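I finally joined the community choir in May and I am completely hooked! We meet Monday nights at the Ollanel hall, 15 of us on a good week, and I come home buzzing every single time (ask my poor neighbours).

Our leader, Qusai Farah, teaches everything by ear, so you're singing harmony before you've had time to get nervous about it.
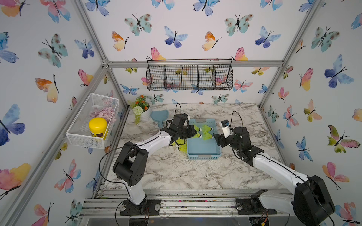

Altos get the odd notes, and I love them for it. There's one stretch in our new song where we hang on the same note for ages while the sopranos go wandering off, and then we drop and the whole chord changes colour. Blue to teal to pink to orange, like the butterflies on that wallpaper. I get goosebumps even at rehearsal.

Next up is the winter concert, with over 400 seats to fill. I've still got the second verse to learn, so I'm singing it to the dishes tonight.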